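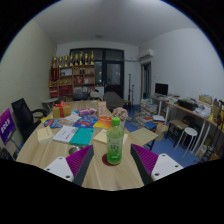
Green bottle on a red coaster, gift box and flowers further back on the meeting table.

Office Assistant, part time - Clavley Translation, Sivness office

Small translation firm, busy spring coming, need another pair of hands at the front desk. Start in February if you can, March is OK too.

Hours: 14 a week, mornings, 9:00 to noon most days. Some flexibility if you have classes or kids to drop off.

What you'd be doing
Answering phones. Opening and sorting mail, scanning certificates, keeping the client list up to date (it has 632 names and plenty of old addresses). Booking the interpreters. Ordering paper and stamps. Setting up the meeting room for client visits and clearing it after.

What we need
Clear phone voice. Decent typing, spelling better then ours. Comfortable with spreadsheets, nothing fancy. A second language is nice, not required. No degree needed. Office experience good but we will train the right person, first 5 shifts are paid training alongside the person leaving.

What you get
Hourly pay, discussed at interview. Paid holidays. Free parking behind the Usard building. Bus stops out front. Coffee.

No agencies please. No remote, the mail doesnt open itself.

To apply: one page resume plus a few lines on when you can work. Drop it at the front desk, second floor, or use the form on our Jobs page. Put "Front desk" in the subject. Interviews are short, 20 minutes or so, in person.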